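Home | Visits | Archive | Contact
Print this page | E-mail this page

Open day at Prerden, Jul 3, 2018

Rondale is 20 minutes by bus from Sinness, and I had gone for the free coffee. I stayed for a brown woven basket and a plain pale wall.
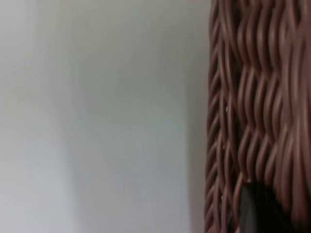 The coffee was weak – the basket was not. I have owned worse chairs. Guillot, next door, had a longer line and a raffle, and I won neither.

By the second room I had opinions on rims. A thick braided one gets my vote, with two blue cubes nearby for company.

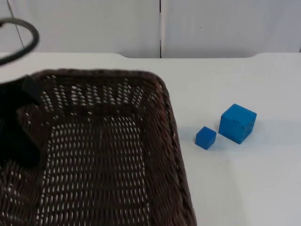 Can you buy a basket on the day?
Only by order, at the front desk, which closes for lunch.

I went back to the bus with a leaflet.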